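The Quiet Work of Keeping Cables

March 29, 2018

When the municipal archive at Jaltby moved into its present building, the inventory ran to 1091 items, and more than 70 of them were cables that belonged to no listed device. The Semple Workshop, which looks after equipment for the archive and for the library in Wakville, has since made their care a regular part of its work.

Each cable is laid out on a table, checked along its length and gathered into a small bundle. Color serves as the first guide – green, purple, maroon and teal are easier to tell apart than printed tags. Shallow trays hold whatever is being sorted at the time.

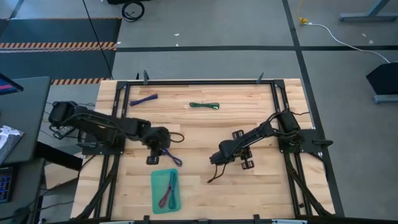

How tightly should a cable be wound? It should follow the curve it takes on its own, with a tie just firm enough to hold the loops together.

The workshop allows 9 minutes for a cable of ordinary length. Older ones, stiff from years in a drawer, are left flat overnight and wound the next morning. Those with cracked covers are set aside for recycling in Otness.

Three storage drawers have been cleared so far, and the library expects to open its own sorting table in May. Staff who wish to bring cables from home may do so, provided that each one is labeled with the name of the device it serves.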